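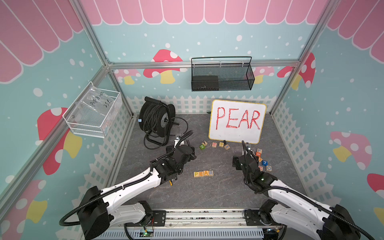

Should a town library charge fines for late children's books? The fines should go, and Petley ought to drop them before October.

I have paid my share of them. Last year I owed the Petley branch $6 on a stack of picture books that had slid behind a radiator, and I paid at the desk without a thought. For plenty of families a bill like that is the end of the library card. The parent stays away out of embarrassment, and the child stops borrowing.

The branch blocked 157 children's cards last year and took in almost $800 in fines on them. That is very little money for a town this size – the new sign on Joubert Street cost more.

People say fines teach responsibility. A four-year-old doesn't drive to the library. The lesson, if there is one, lands on a kid who had no say in it.

Erkholm ended its fines and still bills for books that never come back. I think that's fair. A lost book has a price, and a late one mostly needs a reminder – a text message would do.

The library budget is up for a vote soon. I'd like to see the blocked cards cleared in the same motion.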